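생활 도움 게시판 > 주방·수납 > 식품 보관

비닐봉투에 든 과일을 바구니로 옮겨 두는 게 맞는지, 빈 봉투는 어떻게 접어 두는지

작성자: 마른행주
상태: 답변 있음

과일을 사 오면 손잡이 달린 비닐봉투째로 바닥이나 조리대에 두는 습관이 있습니다. 바나나, 귤, 사과를 한 번에 사는 편이고 종류별로 나누지 않습니다. 봉투 입구는 손잡이를 한 번 묶어서 닫아 둡니다. 며칠 지나면 봉투 안쪽에 물방울이 맺히고, 아래쪽 귤은 껍질이 물러지고, 바나나는 예상보다 빨리 검게 변합니다.

플라스틱 바구니를 하나 샀습니다. Skavetti 제품이고 안쪽 깊이가 19cm, 옆면에 구멍이 있는 형태입니다. 바닥면은 막혀 있습니다. 다음 사항이 궁금합니다.

첫째, 봉투를 통째로 바구니에 넣어도 되는지, 아니면 전부 꺼내야 하는지. 통째로 넣으면 바구니가 더러워지지 않아서 편합니다.

둘째, 바나나를 다른 과일과 같은 바구니에 두어도 되는지. 자리가 좁아서 바구니를 두 개 둘 수는 없습니다.

셋째, 비운 봉투의 처리. 얇은 봉투라서 접어도 금방 부풀고, 서랍에 60장쯤 쌓이면 서랍이 안 닫힙니다. 정정합니다. 세어 보니 60장이었습니다. 손잡이 부분이 꼬여서 띠처럼 된 것도 많은데 이런 것은 다시 쓸 수 있는지도 알고 싶습니다.

주방은 북향이고 여름 외에는 서늘합니다. 바닥은 돌무늬 타일입니다. 냉장고 과일칸은 김치통 때문에 쓸 수 없습니다.

댓글
감자싹: 봉투에 구멍 뚫으면 되지 않나요?
마른행주: 뚫어 봤는데 아래쪽 물기는 그대로였습니다. 재사용도 안 되고요.

서랍세칸

다 꺼내세요. 봉투째 넣으면 바구니를 쓰는 의미가 없습니다.

바나나는 걸이에 거는 게 제일 낫습니다. Varkska 걸이 쓰는데 받침이 넓어서 안 넘어집니다. 한 송이까지는 괜찮고 두 송이 걸면 기울어집니다. 색상은 두 가지인데 흰색은 바나나 진이 묻으면 자국이 남습니다.

봉투는 그냥 큰 봉투 하나에 구겨 넣고 문고리에 걸어 둡니다. 접는 시간이 더 아깝습니다. 많아지면 쓰레기봉투 대신 쓰고요.

댓글
마른행주: 걸이 둘 자리가 없습니다.
서랍세칸: 그러면 찬장 밑에 다는 고리도 있습니다. 써 보지는 않았습니다.
감자싹: 봉투를 쓰레기봉투 대신 쓰는 건 지역마다 규정이 다르니 확인하고 쓰세요. 저희 동네는 안 됩니다.
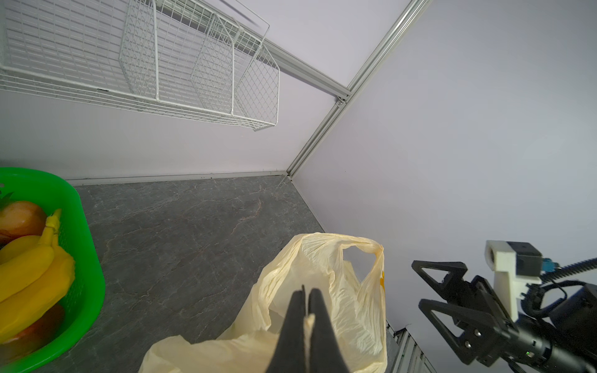 Rosemarie Wendt
수납·식품 보관 분야 답변자, Tatumthorpe 생활연구실

질문 순서대로 적습니다. 연두색이든 초록색이든 바구니의 색은 보관 상태와 관계가 없고, 통기 면적과 쌓는 높이가 관계됩니다. 사진의 초록색 바구니에는 바나나가 다른 과일과 함께 들어 있고, 노란빛의 얇은 봉투는 바구니 밖에 있습니다. 봉투와 바구니의 관계는 이 배치를 기준으로 설명하겠습니다.

1) 봉투째 넣는 방식

권하지 않습니다. 과일은 수확 후에도 호흡을 하면서 수분과 열을 내보냅니다. 입구를 묶은 비닐 안에서는 수분이 빠져나가지 못하고, 밤에 온도가 내려가면 안쪽 면에 응결됩니다. 응결수는 아래로 흘러 봉투 바닥의 주름에 고입니다. 질문하신 분의 귤이 아래쪽부터 물러진 것은 이 물과 위에서 누르는 무게가 같은 자리에 걸리기 때문으로 보입니다. 구멍을 뚫어도 주름에 고인 물은 남습니다. 댓글에 적으신 결과와 일치합니다.

바구니 옆면의 구멍도 봉투를 통째로 넣으면 대부분 막힙니다. 얇은 비닐은 과일 무게에 밀려 바구니 벽에 붙습니다. 바구니 오염이 걱정이면 바닥에 마른 종이타월을 한 겹 깔고, 젖은 것이 보이면 교체하십시오. 신문지도 됩니다. 다만 표면이 코팅된 전단지는 물을 흡수하지 않으므로 비닐을 깐 것과 같습니다.

꺼내는 순서는 다음과 같습니다.

봉투를 바구니 옆에 내려놓고 손잡이 한쪽을 세워 입구를 벌립니다.
바나나가 들어 있으면 바나나부터 꺼내 따로 둡니다.
단단한 과일을 바구니 바닥에 한 층으로 놓습니다. 사과가 여기에 해당합니다.
귤처럼 껍질이 얇은 것을 그 위에 놓습니다.
바나나는 마지막에 맨 위로 올립니다.
눌린 것과 껍질이 터진 것은 바구니에 넣지 않고 먼저 먹습니다.

봉투를 거꾸로 들어 쏟지 마십시오. 떨어지면서 생긴 멍은 당일에는 표시가 나지 않는 경우가 많고, 하루이틀 뒤에 갈색으로 드러납니다. 보관 중에 상한 것으로 오해하기 쉽습니다.

안쪽 깊이가 19cm이면 중간 크기 사과로 두 층을 넣고도 여유가 있습니다. 그래도 두 층을 넘기지 마십시오. 바닥면이 막힌 제품이라면 맨 아래층의 통기는 옆면 구멍에만 의존하게 됩니다. 받침다리가 있는지 확인해 보시고, 없으면 석쇠형 받침을 안에 한 장 넣는 방법이 있습니다. 타일 바닥에 직접 두는 것도 피하는 편이 좋습니다. 청소할 때 물이 튀고, 서늘한 타일과 닿은 바닥면에 습기가 머뭅니다.

2) 바나나와 같은 바구니에 두는 문제

사과와 바나나는 모두 익으면서 에틸렌을 내보내며, 서로의 숙성을 앞당깁니다. 귤은 에틸렌으로 당도가 오르는 과일은 아니지만 꼭지 쪽 변색이 빨라질 수 있습니다. 원칙은 분리입니다. 자리가 하나뿐이라면 다음 기준으로 타협할 수 있습니다.

송이 꼭지에 초록빛이 남은 바나나는 함께 두어도 당장 손해가 크지 않습니다. 익기를 기다리는 상태이므로 숙성이 조금 당겨지는 정도입니다. 반점이 생기기 시작한 바나나는 바구니에서 빼십시오. 이 시점부터는 바나나도 빨리 무르고 옆의 과일에도 영향을 줍니다.

사과가 한두 개뿐이면 사과를 빼는 쪽이 간단합니다. 사과는 냉장이 가능하고, 과일칸이 없어도 일반 선반에 둘 수 있습니다. 이때는 비닐에 한 개씩 담아도 됩니다. 냉장고 안은 건조해서 수분 손실을 막는 쪽이 우선이고, 실온의 경우와 조건이 다릅니다.

바나나는 12도 아래에 두지 마십시오. 껍질이 회갈색으로 변하는 저온 장해가 생깁니다. 북향 주방이면 겨울 새벽 온도를 한 번 재 보는 것이 좋습니다. 창가나 외벽 쪽 모서리는 같은 방 안에서도 더 낮게 나옵니다. 3월까지는 벽에서 떨어뜨려 두고 그 뒤에 원래 자리로 옮기면 됩니다.

바나나를 놓을 때는 휜 바깥쪽, 즉 등이 위로 오게 엎어 놓습니다. 안쪽으로 휜 면이 위로 오면 등 한 점에 무게가 실려 그 부분부터 검어집니다. 꼭지를 랩으로 감싸는 방법은 효과가 있다는 사람과 없다는 사람이 갈립니다. 저는 차이를 확인하지 못했습니다.

3) 빈 봉투

먼저 분류합니다. 안쪽이 젖은 것, 과즙이 묻은 것, 손잡이 밑동이 늘어나 하얗게 된 것은 보관하지 않습니다. 손잡이가 꼬여 띠처럼 된 것은 그 자체로는 문제가 아닙니다. 끝을 손가락으로 집고 반대 방향으로 돌려 풀어 보십시오. 풀었을 때 폭이 원래대로 돌아오면 다시 쓸 수 있습니다. 가는 끈 상태로 굳어서 펴지지 않으면 소성 변형이 된 것이고, 무게를 걸었을 때 그 자리에서 끊어집니다. 이런 봉투는 무거운 것을 나르는 데 쓰지 말고, 부피만 크고 가벼운 것에 쓰십시오.

접어도 부푸는 이유는 안에 공기가 남아서입니다. 접는 방법보다 공기를 빼는 단계가 중요합니다.

봉투를 평평한 바닥에 펴고 옆 주름을 원래 접힌 선대로 안으로 넣습니다.
밑면에서 손잡이 쪽으로 손날을 밀어 공기를 뺍니다. 반대로 밀면 막힌 쪽에 공기가 몰립니다.
세로로 두 번 접어 긴 띠를 만듭니다.
밑면 쪽부터 말아 올라갑니다. 남은 공기는 손잡이 쪽 입구로 빠집니다.
손잡이 고리만 남으면 말린 몸통에 한 바퀴 둘러 끼웁니다.

삼각형으로 접는 방법도 많이 쓰는데, 얇고 주름이 많은 봉투는 모서리가 잘 잡히지 않아서 마는 쪽이 낫습니다. 두꺼운 봉투는 반대입니다.

보관량에는 상한을 두십시오. 60장은 일반 가정의 사용량으로는 많습니다. 저는 뚜껑 없는 상자에 12장을 세워 두고, 상자가 차 있으면 새 봉투를 받지 않습니다. 상자는 Adeleke 서랍 칸막이에서 한 칸만 떼어 쓰는데 빈 티슈 상자로도 같은 결과가 나옵니다. 칸의 폭이 말린 봉투 길이보다 조금 좁아야 풀리지 않습니다.

남는 봉투의 배출은 거주지 기준을 따르십시오. 비닐류로 분리하는 경우에는 물기와 이물질을 제거한 뒤 펴서 내놓습니다. 보관용으로 말아 둔 것을 그대로 넣으면 선별이 어렵습니다.

보충. 바구니에 담은 양을 기록해 두면 구입량 조절에 도움이 됩니다. 빈 바구니 무게를 먼저 재고 빼는 방식입니다. 제가 쓰는 바구니는 158g이고, 옆면에 유성펜으로 적어 두었습니다.

댓글
마른행주: 자세한 답변 감사합니다. 바구니를 뒤집어 보니 받침다리는 없습니다. 석쇠형 받침이 오븐용이어도 됩니까?
Rosemarie Wendt: 됩니다. 다리가 바구니 벽에 걸리지 않는지만 보십시오. 철사 간격이 넓으면 귤은 자국이 남으니 종이타월을 위에 까십시오.
마른행주: 밑에서부터 말았더니 안 부풉니다. 여태 손잡이 쪽부터 말고 있었습니다.
서랍세칸: 저도 문고리에 건 것 꺼내서 해 봤는데 열 장 정도 말고 그만뒀습니다.

보리차두병

늦었지만 하나만 추가합니다. 귤을 많이 사는 집이면 바구니에 넣기 전에 하루는 쟁반에 펼쳐 두세요. 표면이 마른 다음에 담으면 곰팡이가 덜 생깁니다. 씻어서 말리는 분도 있는데 꼭지 쪽 물기가 잘 안 말라서 저는 안 씻습니다. 먹기 직전에만 씻습니다.

곰팡이 핀 것이 하나 나오면 그 옆에 닿아 있던 것까지 확인하고, 바구니도 주방세제로 한 번 씻으세요. 옆면 구멍 테두리에 찌꺼기가 남기 쉬우니 칫솔로 닦아야 합니다. 씻은 뒤에는 엎어서 말리고, 종이타월은 완전히 마른 다음에 까는 게 좋습니다.

포도나 딸기는 이 방식으로 안 됩니다. 그건 따로 글을 올려서 물어보세요.

댓글
마른행주: 쟁반이 작아서 두 번에 나눠 펼쳐 두었습니다. 포도는 거의 안 삽니다.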